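Toltport Toy Library
Last updated: March

The Toltport Toy Library is reopening its soft toy collection to borrowers this month. This thread sets out how plush toys are accepted, checked, cleaned and lent, and what we ask of families and donors.

Over the past year the library received 3,971 soft toys. The collection has shelf space for 2,000. Toys that are sound but cannot be shelved are offered to our partner site at Mazza, which serves families on the north side of the harbor.
14 shares

Please bring donations to the side entrance on Brelteo Street between 9 a.m. and noon. Toys should arrive in a closed bag. We cannot accept items left outside the door overnight, and we ask donors not to wash or perfume a toy before bringing it in.

Every soft toy is checked on a white table under the ceiling lights in the main room. Loose fibers, seeds and small stains are easier to find on a white surface, and long-pile toys in particular shed more than donors expect.
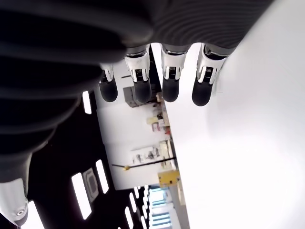

The check begins with the seams. Each one is pulled gently between the fingers, starting at the neck and moving to the limbs and tail. Any opening wide enough to show stuffing sends the toy to the mending basket.
3 comments

Eyes and noses come next. Stitched features are preferred for children under three. Button eyes are tested by hand, and a toy with button eyes is lent only from the older children's shelf, even when both eyes are firmly attached. Parents have asked us to relax this rule. It remains in place.

Labels are read if they are still attached. A missing label does not rule a toy out. It does mean that the toy is washed by hand in cool water – the slower method, and the reason some donations take several weeks to appear in the catalog.

Pale colors need particular attention. Lavender, cream and light gray fur will show any residue left by detergent, and shaggy fur holds more of it. We now rinse these toys twice. Staff have also stopped using the scented Flereo powder, following comments from two families with sensitive skin.
9 shares

Drying is done flat on mesh racks, with the limbs spread so that no part of the toy is folded under. Long tails are laid straight. Once the outside feels dry, the toy stays on the rack for another day, as the stuffing takes longer than the fur. A soft brush is used before shelving, always in the direction of the pile.
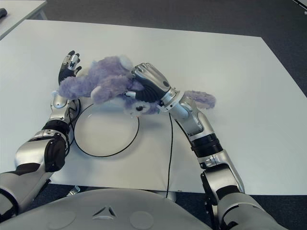
Panagiotis Tsakiris replied that his daughter's long-haired rabbit had come out of the dryer matted on one side, and asked whether brushing could still rescue it or whether the damage was permanent.
2 comments

Thank you for the question. Matting from mild heat can often be eased. Dampen the area with cool water, work from the tips of the fur toward the base with a wide comb, and let it dry flat. Fur that feels hard or glassy has melted slightly and will not recover. Trimming is possible but should be kept to the very ends.

Borrowing terms are unchanged. Each household may take two soft toys at a time, for 16 days. Loans may be renewed once at the desk or by phone, unless another family has placed a request.

Please return toys unwashed, in the cotton bag provided. If a seam has opened or an eye has come loose, tie the red tag from the bag to the toy's arm and tell the desk. There is no charge for ordinary wear.
6 shares

If a child has become strongly attached to a borrowed toy, please speak with Pierina Tedesco at the desk before the loan ends. In many cases the library can release the toy to the family in exchange for another in good condition.

Mending sessions continue in the back room at 6 p.m. on the first evening of each month. Thread and needles are supplied. Participants are welcome to bring one soft toy from home – any size, provided it can be carried in by one person.

Donations of clean polyester stuffing are also welcome at the side entrance. We are not able to use foam pieces, beans or pellets at present.
11 shares, 5 comments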